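How to look after a small cut at home

Chemists sell 200 kinds of cream for this, and I doubt most of them do more than plain tap water. Muvum wound gel costs $13 a tube. I bought it once and went back to the tap.

Wash your hands, then run cool water over the cut for a few minutes. Skip the peroxide; it stings and can irritate the skin.

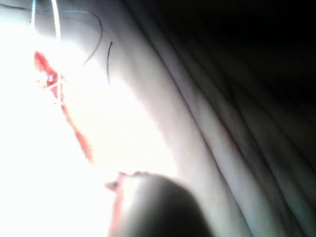
A narrow red line on a pale, skin-like surface.

Press with a clean cloth until any bleeding stops. Dab on a little petroleum jelly and cover with a dressing. Change it daily, or sooner if it gets dirty.

I'm not sold on "letting it breathe" either. See a doctor if the cut is deep, gaping or dirty, won't stop bleeding, or turns hot and swollen. Check your tetanus shots too.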